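Home | Topics | Business Taxes | Recordkeeping | Glossary | Contact

Depreciation of business equipment

27/05/2022 – Zineb Benmoussa

Depreciation is the method by which a business spreads the cost of a long-lasting asset over the years in which the asset is used. It applies to machinery, tools, furniture, vehicles and similar property. Land is not depreciated. Goods held for sale are treated as inventory and follow separate rules.

Basis and useful life

The starting point for any calculation is the basis of the asset. This is normally the purchase price together with sales tax, delivery charges and the cost of installation. Where an asset is used partly for private purposes, only the business share may be depreciated.

The useful life is the period over which the cost is recovered. Tax rules generally assign each class of property a fixed recovery period, and this may differ from the period used in the accounts of the business. Computers are commonly placed in a five-year class. The period begins when the asset is placed in service, meaning that it is ready and available for its intended use, and a machine delivered in one year but installed in the next is usually depreciated from the later date.

Methods

Under the straight-line method, the same amount is deducted in each full year. Accelerated methods allow larger deductions in the early years and smaller ones later. The total deducted over the life of the asset is the same under either approach, although the timing can have a considerable effect on cash flow. 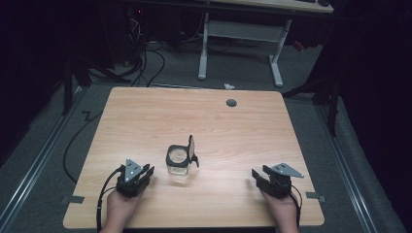
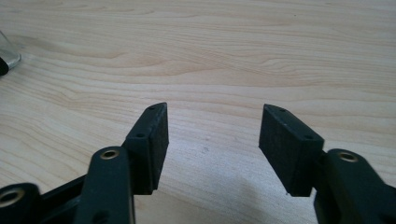
Small items may be deducted in full in the year of purchase if the business has a written policy to that effect and applies it consistently. In his handbook for small firms, Eckhard Sperling uses the case of Groltance, a repair business that bought a bench grinder for $356 and a set of hand tools for $151. Both amounts fell below the limit in the firm's policy and were recorded as expenses. Sperling notes that the policy had been adopted before the start of the tax year.

Records

A depreciation schedule should show the description of each asset, the date it was placed in service, its basis, the method chosen and the deductions taken to date. Invoices should be kept for as long as the asset is held and for at least 3 years after the return reporting its disposal is filed. Samer Srour has argued that schedules should also carry a serial number or tag – a practice that makes it easier to identify property that has been scrapped but never removed from the books.

Disposal

When a depreciated asset is sold, the gain or loss is measured against its adjusted basis, that is, the original basis less the depreciation allowed or allowable. Gain that reflects earlier deductions may be taxed as ordinary income under the recapture rules.

See also: Adjusted basis; Capital expenditure; Recapture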